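Hefeteig dämpfen im Elektrotopf: Grundlagen, Ablauf, Fehlerbilder

Stand: September. Überarbeitet wurden die Abschnitte zur Gare und zur Höhenlage.

Gedämpfter Hefeteig verhält sich anders als gebackener. Es bildet sich keine Kruste, die das Volumen stützt. Die Form wird allein durch verkleisterte Stärke und geronnenes Klebereiweiß gehalten. Fehler bei der Gare oder bei der Dampfführung sind deshalb an der Oberfläche sofort zu erkennen. Die Anleitung bezieht sich auf gefüllte und ungefüllte Teiglinge in einem kleinen Elektrotopf mit gelochtem Einsatz und gilt sinngemäß für Einsätze auf dem Herd.

Grundteig

400 g Weizenmehl Type 405 oder 550
halb so viel Wasser wie Mehl, lauwarm
ein halber Würfel Frischhefe
zwei Esslöffel Zucker
ein Esslöffel neutrales Öl
eine Prise Salz

Type 405 ergibt eine hellere und feinere Krume, Type 550 mehr Stand. Für gefüllte Teiglinge ist 550 vorzuziehen. Hefe und Zucker im Wasser lösen, Mehl und Salz zugeben, zuletzt das Öl. Acht Minuten auf niedriger Stufe kneten. Der Teig soll fester sein als ein Brötchenteig und nicht am Schüsselrand kleben. Klebt er doch, esslöffelweise Mehl nachgeben und jeweils eine Minute weiterkneten.

Erste Gare abgedeckt bei Raumtemperatur, bis sich das Volumen knapp verdoppelt hat. Danach den Teig nochmals kräftig durchkneten. Dieser Schritt wird oft ausgelassen. Er treibt große Gasblasen aus, die später als Krater unter der Haut stehen bleiben.

Formen

Den Teig zu einer Rolle formen und in gleich schwere Stücke teilen. Jedes Stück rundschleifen, fünf Minuten entspannen lassen und zu einer Scheibe ausrollen, deren Rand dünner ist als die Mitte. Die Füllung muss kalt und darf nicht flüssig sein. Den Rand in kleinen Falten nach oben raffen und zudrehen. Ein zu dicker Rand ergibt oben einen festen Teigknoten, der nicht durchgart.

Die Teiglinge auf Backpapierstücke setzen. Das Papier soll nur wenig größer sein als der Boden des Teiglings, damit möglichst viele Löcher des Einsatzes frei bleiben. 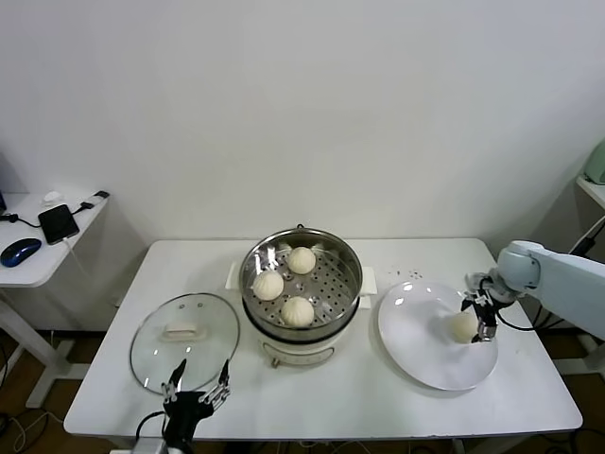
Zwischen den Teiglingen ist mindestens ein Fingerbreit Abstand einzuhalten, zur Wandung ebenso. Das Volumen nimmt beim Dämpfen noch einmal deutlich zu. Berühren sich zwei Stücke, reißt beim Trennen die Haut ab. Reicht der Platz nicht, wird in zwei Durchgängen gedämpft. Der zweite Satz wartet im Kühlschrank, da er sonst übergart.

Zweite Gare

Die zweite Gare ist kürzer als beim Backen. Richtwert sind 20 Minuten bei normaler Küchentemperatur. Aussagekräftiger ist die Druckprobe: Die Delle einer Fingerkuppe geht langsam und fast vollständig zurück. Springt sie sofort zurück, ist der Teigling zu jung. Bleibt sie stehen, ist er übergar und fällt nach dem Dämpfen zusammen. Im Sommer verkürzt sich die Zeit merklich.

Dampfführung

Grundsätzlich gibt es zwei Verfahren.

Kaltstart: Teiglinge über kaltem Wasser einsetzen, Deckel schließen, einschalten. Die Aufheizphase wirkt als Verlängerung der Gare. Die zweite Gare ist entsprechend früher abzubrechen.

Heißstart: Teiglinge erst einsetzen, wenn kräftiger Dampf austritt. Das Verfahren ist besser reproduzierbar, weil die Aufheizzeit des Geräts keine Rolle spielt. Verbrühungsgefahr beim Einsetzen, Topflappen oder lange Ärmel verwenden.

Bei Geräten mit 700 Watt Leistung liefert der Heißstart gleichmäßigere Ergebnisse, vor allem bei großer Wassermenge. Schwächere Geräte brauchen beim Kaltstart so lange, dass der Teig vor dem Stocken übergart. Hier hilft es, bereits heißes Wasser einzufüllen.

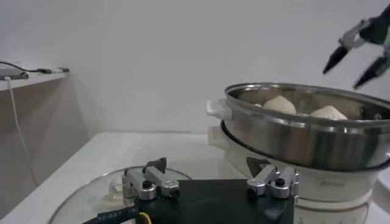
Edelstahltopf mit seitlichem Griff aus weißem Kunststoff.

Der Wasserstand muss so bemessen sein, dass siedendes Wasser den Einsatz nicht erreicht. Zwei Fingerbreit Luft genügen. Während des Dämpfens bleibt der Deckel geschlossen. Kondenswasser, das vom Deckel tropft, hinterlässt glasige Stellen auf der Teighaut. Abhilfe schafft ein dünnes Baumwolltuch, das straff um den Deckel gebunden wird. Die Enden werden oben verknotet und dürfen weder ins Wasser noch an die Heizfläche hängen. Eine Dampföffnung im Deckel darf das Tuch nicht dicht verschließen.

Dauer und Höhenlage

Kleine ungefüllte Teiglinge benötigen neun Minuten ab voller Dampfentwicklung, gefüllte je nach Größe bis zu 20 Minuten. Rohe Fleischfüllungen sind mit dem Einstichthermometer zu prüfen. Auf 707 m Höhe siedet Wasser gut zwei Grad niedriger als auf Meereshöhe. Eine Minute Zuschlag gleicht das aus.

Nach Ablauf der Zeit das Gerät ausschalten und den Deckel drei Minuten lang einen Spalt offen lassen – erst dann ganz abnehmen. Bei schlagartiger Abkühlung zieht sich die Gasfüllung zusammen, bevor die Krume steht.

Fehlerbilder

Runzlige Haut: übergarer Teig oder Deckel zu schnell geöffnet.
Gelbliche Flecken: Backpulver oder Natron nicht vollständig gelöst, sofern verwendet.
Fester, speckiger Boden: Wasserstand zu hoch oder Löcher durch Papier verdeckt.
Aufgeplatzte Naht: Füllung zu feucht oder Rand bemehlt.
Grobe Poren: nach der ersten Gare nicht durchgeknetet.

Aufbewahrung

Vollständig auskühlen lassen und luftdicht verpacken. Im Kühlschrank halten ungefüllte Teiglinge zwei Tage. Tiefgekühlte Stücke werden unaufgetaut in den heißen Dampf gesetzt und sechs Minuten erwärmt, gefüllte entsprechend länger, bis auch die Mitte heiß ist.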